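3.2 The sorting table

I'll admit I got fond of this table. We set it up at Droscombe with play food and metal bowls along the back and toy bricks up front, and the Flesstead layouts (60 of them, all mine) grew out of it.

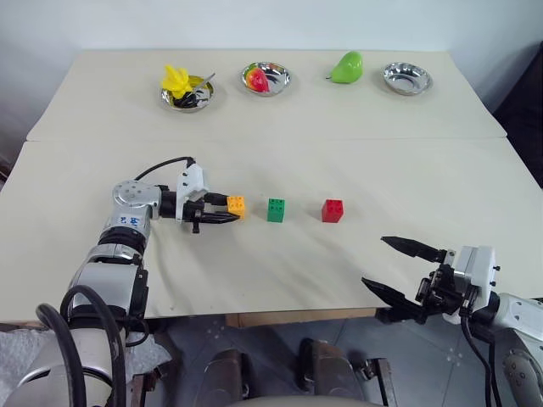

What I wanted to know was how people tell "food" from "everything else" when both are bright toys! In the Raju survey we got 781 answers, and nearly 300 put the pear in a bowl without being asked. I'd have left it on the table, but then I'm messy.

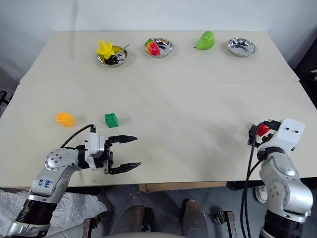 Figure 4. Toy pear lying between bowls, with an orange and a green brick on the near section.

Bricks were a whole other story, and I come back to them in 3.3.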